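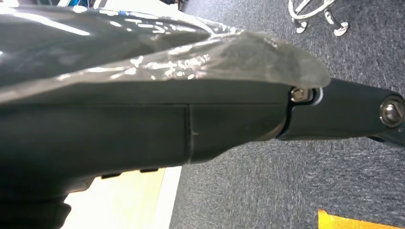 Clear film over the arm's dark grey housing.

Langoustines from Edden, and where to eat them

The langoustine boats at Edden go out before light and are mostly back by early afternoon. For years nearly everything they landed went straight on to a lorry and left the coast. That has changed over the past winter, with the export trade slow and restaurants shut for long stretches, and more of the catch is now sold within a few miles of the pier.

Kyung-tae Seol has fished out of Edden since 2000. He works 66 creels from a small boat called the Rullarden and sorts the catch on the way in, large ones into tubes, the rest into boxes. "The big ones used to go abroad and people here got what was left," he says. "Now they can have the big ones if they ring me the night before."

His buyers collect from the slip. Bring a cool box and a damp cloth, and don't put the animals in fresh water, which kills them.

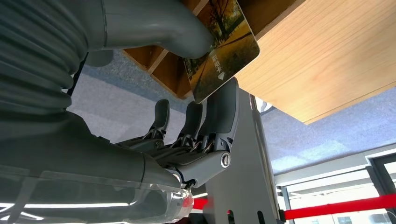

Langoustines are less trouble to eat than they look, and most of the work is in the claws. The tail comes away with a twist and can be peeled like a large prawn. The claws are long and thin, and the meat comes out best if you break them at the joint and pull. A lobster pick helps, though the handle of a teaspoon does nearly as well.

Gurov, on the harbour road, has been selling them boiled by the half-kilo from a side window. Ye-ji Ma, who runs the kitchen, cooks them in heavily salted water for 2 minutes once it comes back to the boil, then spreads them on trays to cool. She serves them with brown bread and a mayonnaise made with a little of the head meat. There are no tables at the moment, but there is a wall across the road that gets the sun.
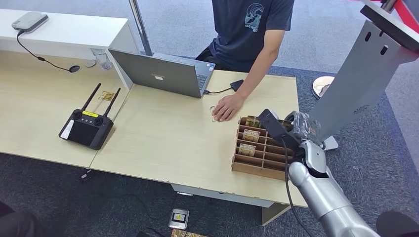
A silver laptop and a black adapter on the pale desk.

Further up the hill, Han does them another way. Su-bin Ki splits the smaller ones lengthways and marinates them raw in soy, garlic and green chilli overnight, to be eaten with plain rice. She only makes it on days when she has bought from the boat herself, and it sells out early. The shells go into a broth with radish and bean paste, sold by the tub, and it freezes well.

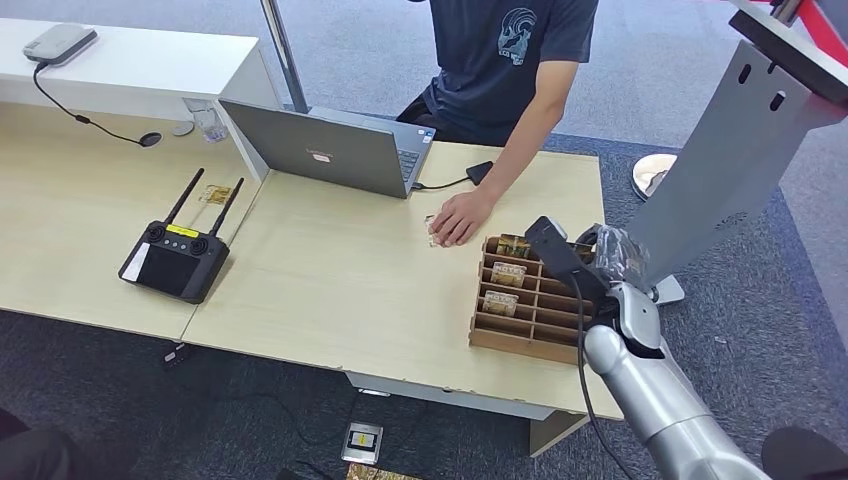
The broth is the cheapest thing on her list and probably the best value in the village. It needs nothing more than noodles and a handful of spinach.

Prices move with the weather. After a week of westerlies there may be nothing to buy at all, and in August, when the visitors are usually here, you should order ahead. Both kitchens chalk the day's price outside.

Prices and opening times checked 26/02/2021.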